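Visit Report: Provement Open Day, Product Handling and Refreshments Room

Thursday, June 22, 2023

The delegation was received at the main entrance by Sigita Baranauskienė, who is responsible for visitor programs at Provement. After registration and a short safety briefing, the group was taken to the second floor, where the rooms devoted to packaged snacks and drinks are located. The open day is held once a year and admitted 152 visitors on this occasion, in groups of no more than 20.

The first part of the visit concerned the placing of small packaged goods on a work surface. Bags and cans behave differently when set down. A filled pouch bulges and creases, while a can has a small, firm base and stays where it is put if the surface is level. Visitors were shown a gray table with a white circular line marked on its top, with two snack bags toward the back and a beverage can at the front left corner.

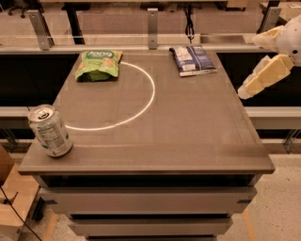 Our hosts then turned to the question of shelf presentation, which had been raised in advance by the Mikden office. Uldis Priedītis explained that soft bags are received at the site in mixed cartons and must be sorted by hand before they are put out. The cartons come from two suppliers, Olix and Wuisan, and the labeling of the outer boxes is not yet uniform. A common label was agreed in February and is expected to be in use by the end of the year.

The group also discussed damage in storage. Bags are kept on the upper shelves and cans on the lower ones — an arrangement introduced after several cartons were crushed. The store room holds 2,000 items when full. Members of the delegation noted that the aisles were clear and the shelf labels easy to read from a normal standing height.

A table with a smooth, slightly reflective top has one practical drawback, in that glossy wrappers and overhead lighting together make small print harder to read. The delegation suggested a matte mat for sessions in which visitors are asked to compare labels. Our hosts took note of the suggestion.
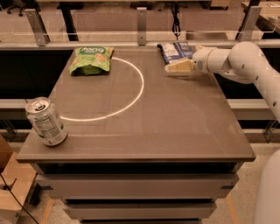
May visitors handle the packages during the open day?
Unopened bags and cans may be picked up and examined, provided that they are returned to the table before the group moves on.

The visit closed with a short meeting in the ground floor conference room. The delegation thanks Ms. Baranauskienė and Mr. Priedītis for their time. Written remarks should be sent to the Mikden office for inclusion in the annex.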